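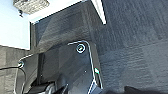 I have followed football for most of my life without ever seeing the inside of a ground on a day when there was no match, so when Hunbridge announced a stadium open day I signed up the same evening. It took place on Mar 20, 2024, and all 64 places on the morning tour were gone by the time my brother-in-law got round to it (he's still a bit sore about that).

The main stand holds 2,997, and it feels smaller and friendlier once you're down on the touchline looking up. Our guide had been coming since childhood and told us all about the old cup tie against Undholm, when people stood 14 deep behind the goal and the second half started late so they could find another ball! We saw the home dressing room, the laundry, and a tiny boot room that smelled exactly the way you'd hope.

My favorite part was the long corridor of team photos, 113 of them, where I could happily have stayed until lunch. The Magalhães Cup side has a wall to itself, and so does the summer trip to Gesari, with everybody squinting into the sun.

Coffee and a very good almond cake were served in the players' lounge afterward. They're planning another tour in June, with the training ground added, and my brother-in-law has already put his name down.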